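Poltura opens computer reassembly cell to visitors at Somboon site

Two-arm station fits processors, memory, drives and expansion cards into used desktop computers

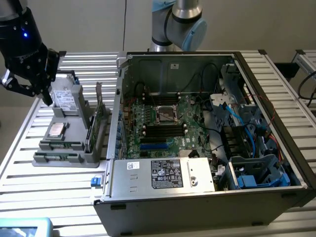
Wanpen Kaewkla asked at the first session whether a cell of this kind could cope with a computer that had already spent years under a desk, and the question set the course for much of the day. New parts on a new line are made to tight limits, she pointed out, while a used case may be slightly bent and its latches may be stiff. Engineers from Poltura replied that the cell had been built with used machines in mind, and that the second half of the programme had been changed on the spot to give more time to the subject.

Aug 17, 2018 – Poltura, which designs and builds handling equipment for the repair and refurbishment trade, has held an open day at its Somboon site. Customers, suppliers and staff from training colleges were shown the Itero cell, a robotic station for putting parts back into tower computers. A total of 202 visitors attended over the course of the day, in groups small enough for each person to stand at the guard rail.

Itero works on one computer at a time. The case lies on its side on a slatted aluminium table with its side panel removed, so that the motherboard faces upwards. Next to it is a grey plastic fixture which holds the parts to be fitted. For the demonstration these included a processor, memory modules, a 3.5-inch hard disk drive and an expansion card. The demonstration was carried out on a Dell tower.

Parts are presented to the gripper in fixed positions. The hard drive and the expansion card stand upright in slots, while the processor lies flat in a square recess in the front tray. The layout of the fixture was explained at some length, as several visitors had expected to see parts picked from a mixed bin. Poltura tested bin picking at an early stage and set it aside. A part that is held at a known angle can be gripped at a known place, and the time saved at the pick can be spent on the insertion, where most of the difficulty lies.

The gripper has two articulated fingers. Finger pads can be changed between jobs without removing the gripper from the wrist. During the technical session, engineers described the approach used for memory modules. The module is brought down to the slot under position control, after which the controller changes to force control and the module is moved by small amounts until both ends are seated. If the set force is reached before the set depth, the arm withdraws and the cycle is stopped. The operator then decides whether to try again or to set the computer aside.

The processor is handled differently. It is lowered on to the socket and released with no downward force beyond its own weight. The load frame and retention lever are closed as a separate step. Visitors asked why the two steps had not been combined, and were told that the pause allows the seating of the processor to be checked before any load is applied to the contacts.

Cables remain the main limit on what the cell can do. Power and data leads inside a used case rarely lie in the same place twice, and a lead that crosses a memory slot will stop the cycle. At present an operator clears the leads before the case is loaded and connects them after it is unloaded. Poltura does not offer automatic cable handling with Itero and did not show it at the open day. Work on the subject is in progress, and no release date has been set.

On the matter of worn cases, which Wanpen Kaewkla had raised, the engineers set out the procedure in detail. Each case is located against stops at the rear edge and the cell then measures reference points on the motherboard itself. All later movements are worked out from the board and not from the outer shell, so a case that is out of square does not affect the insertion unless the board is also distorted. Cases in which the board is not flat within 2 mm are rejected before any part is picked. She later asked for the rejection figures from longer trials, and these will be sent to all those who attended.

The trials in question were run at Kimalano, a refurbishment workshop which has had an Itero cell on loan. The workshop has put over 3,000 computers through the cell, most of them office towers returned at the end of a lease. Its operators asked for two changes, both of which have been made. The fixture can now be lifted out and refilled away from the table, and the stop message on the operator panel now names the part and the slot concerned. Earlier software gave a fault number only, which had to be looked up in the manual.

Fixtures are made to suit the computer model. A workshop which handles several models will need a fixture for each group of parts and a stored program for each board layout. Poltura supplies both, and trained customers can write their own programs using the hand-guiding mode that was shown at the close of each session. Teaching a new board layout requires one computer of the type concerned and a complete set of its parts.

The cell is intended for workshops which process at least 2,000 computers of similar type in a year. Below that volume Poltura advises customers to continue with manual assembly, and the sales team repeated this advice to several visitors during the day.

Orders for Itero are open. The first cells from the current production batch will be delivered in December. A further open day will be arranged once the trial figures have been issued, and places will be offered first to those who could not be admitted on this occasion.

Technical data sheets, fixture drawings and the safety statement for the cell can be obtained from the Poltura sales office at the Somboon site. Workshops wishing to have their own computers assessed should state the model, the number handled each year and the parts to be fitted. Sample computers should be sent without storage drives containing customer data.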